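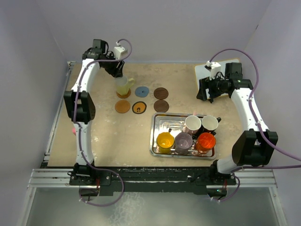
Mugs, coasters and a tray, with the left arm on the translucent yellow-green mug.

My sister asked me in February when she could stop unloading the dishwasher. She knows I follow this stuff and she wanted a year. I told her I didn't have one, and then I spent a couple of evenings trying to work out why not.

Putting mugs on coasters is a good chore to think about because it is so dull. You take a mug off a tray, you set it on a coaster, you go back for the next one. A five-year-old can do it. Two arms bolted to a table can do it too, some of the time, and the "some of the time" is where I keep getting stuck.

Look at the tray. There are five mugs on it and the ones along the front stand close together. Several of the handles point toward the back. When I pick up a mug from a bunch like that I nudge the neighbor with a knuckle, or turn the mug a little first, and I don't notice I did it. A gripper with two fingers has to come in at the rim from some angle that clears the mug next door. Then it has to set the thing down flat, and a mug that comes in tilted has to be leveled out on the way. A see-through mug is its own headache for cameras, or so everyone who works on this tells me.

Rongrong Shen, who I used to share an office with at Helthorpe, now spends her days on this kind of problem. I asked her for a number. On her last long run of mug placements, 71 went down on the coaster and stayed there before she stopped it for a mug that landed half off the edge. She was pleased with that. I would be less pleased if it were my kitchen floor.

She also timed it. One mug took 39 seconds on a slow setting. I timed myself at home and got 2, and I wasn't hurrying.

Speed doesn't bother me much. If a machine put the dishes away overnight I wouldn't care if it took until breakfast. What bothers me is that the table is always the same table. My kitchen has a cupboard door that swings back on you and a shelf above my eye level, and somebody always leaves a spoon in a cup.

Shop floors are further along, and I think that's mostly down to the parts. A part shows up in the same tray, the same way around, all shift long. Homes don't work like that.

So I told my sister to keep unloading. She has asked me to check again next February.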